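Thread, because I've been asked twice now and I'd sooner type it once: how I spent April trying to cancel a storage unit.

The unit is with Jusari. Thirty bucks for the first month, which is the number on the sign. The number on my statement is a different number. I signed up when we were between houses and told everyone it would be for the summer. We've had more than one summer since.

To cancel, you log in to the portal. The portal wants the email you signed up with. I signed up with a work email, from a job I left, at a company that has since changed its name to Grakus and presumably burned the old inboxes in a field.

So I rang. The hold music is a pan flute doing a song I used to like. A recording says my call is important and also that I could save time by using the portal.
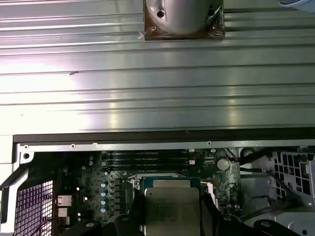
Got a person on the third try. Natanael, very pleasant, told me he could absolutely close the account once I'd confirmed the colour of the door. The colour of the door! It's a security question, apparently I chose it. I said orange. It was not orange. I then offered every colour I could think of, including grey, silver, and that coppery rust brown you get on the square plate up there, and he was legally unable to tell me if I was getting warmer.

Door was teal. I drove out to look. I do not remember ever having an opinion about the door.

While I was there I figured I'd see what I'd been paying to protect. An exercise bike. Two lamps, same lamp. A box marked KITCHEN MISC with one oven mitt in it and a lot of newspaper. My brother-in-law Joaquim Torres's golf clubs, which he has accused three separate people of stealing.

Haven't told Joaquim yet. There's a fellow at his curling club who's owed an apology and I'd like to be out of town for it.

Rang back with the door. New person. New person says the door gets me in, but cancellation needs written notice, by mail, to the head office in Udel. On paper, with a stamp. I asked if I could drop it at the front desk, where I was standing, and she said the front desk isn't able to receive mail.

A stamp, it should be said, is a thing you now have to buy from a drugstore clerk who looks at you as if you'd asked for a candle snuffer.

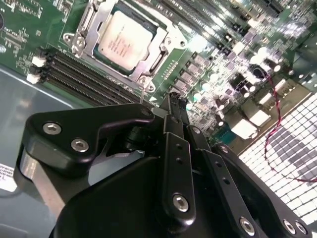 Mailed it. Eleven days of nothing, then an email to, yes, the old work address. I know this because Natanael (we're on first-name terms now, I ask after his knee) read it out to me. It said they were sorry to see me go and would I like 3 months at half price.

I would like it noted that I hesitated.

The email also said notice takes effect at the end of the next full billing cycle, and a billing cycle isn't a month. I asked what it was, then. He put me on hold to find out. Pan flute. He came back and said it depends.

Meanwhile the contents. You have to leave the unit "broom clean", so I now own a broom that has been used once. Lamps went to the thrift shop. The bike went on the neighbourhood group for free, and a man named Szűcs messaged to ask if I'd deliver it, and whether it came in a smaller size. 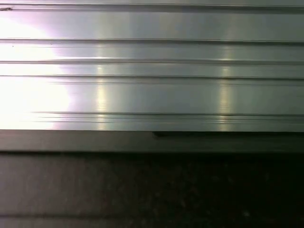 I delivered it. He gave me a jar of pickled beets, and they're excellent, so financially that's the best the bike has ever done.

Final bill came yesterday. $89 cleaning fee, for the unit I'd swept with the broom. Disputed it. They asked me to log in to the portal.

Totalled the whole adventure, start to finish: $1,578. For that I have one oven mitt, some golf clubs that aren't mine and half a jar of beets.

Replies asking what shade of teal will be muted. Natanael, if you're on here, ice it and stay off the stairs.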